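Chapter 10
Receiving, Storing and Issuing Materials
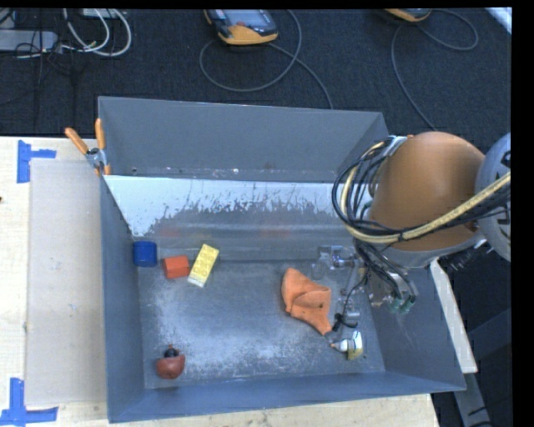

Every business that makes, repairs or sells goods must keep some of those goods on hand. A bakery keeps flour, a garage keeps filters and belts, and a hospital keeps linen and dressings. Goods held in this way are called stock, and the work of looking after them is called stores management. In small firms the task may fall to one person who also has other duties. In larger firms it is the work of a separate department, with its own budget, its own records and its own head.

Stock represents money that has already been spent. Until the goods are used or sold, that money cannot be put to any other purpose. A firm that holds too much stock pays for space, insurance and handling, and it runs the risk that goods will spoil or go out of date. A firm that holds too little may have to stop work while it waits for a delivery. Much of this chapter is concerned with finding a sensible level between the two.

The opening case

Lomex is a maker of window fittings in the town of Drirbridge. When Randi Hovland was appointed stores manager, the firm listed 1,480 separate items in its stock ledger. Many of these had not been issued to the workshop for several years. Others were recorded under two different names, so that a buyer might order hinges from the supplier, Amundsen, while a full supply of the same hinges stood on a shelf under another label.

Hovland began with the records and left the shelves as they were. Each Friday, after the last issue of the day, her staff checked 100 ledger entries against the goods themselves. Differences were written on a discrepancy sheet and signed by two people. No entry was changed until the cause of the difference had been found. The most common cause was a simple one: goods had been taken from the store without an issue note.

We shall return to Lomex in the review section, where its ledger before and after the check is set out in full.

Key terms

Bin card: a record kept beside the goods, showing each receipt, each issue and the balance remaining.

Issue note: a signed request that allows goods to leave the store.

Lead time: the period between placing an order and receiving the goods.

Reorder level: the balance at which a new order must be placed.

10.1 The receipt of goods

The storekeeper's responsibility begins when a delivery arrives. Before signing the carrier's document, the storekeeper should compare the number of packages with the number stated and note any visible damage. The contents are then checked against the purchase order. If the quantity or quality is not as ordered, the buyer must be told the same day, and the goods in question must be held apart from accepted stock.

Once the goods are accepted, a goods received note is prepared. One copy goes to the buyer, one to the accounts office and one remains in the store. The accounts office should not pay a supplier's invoice until it holds this note.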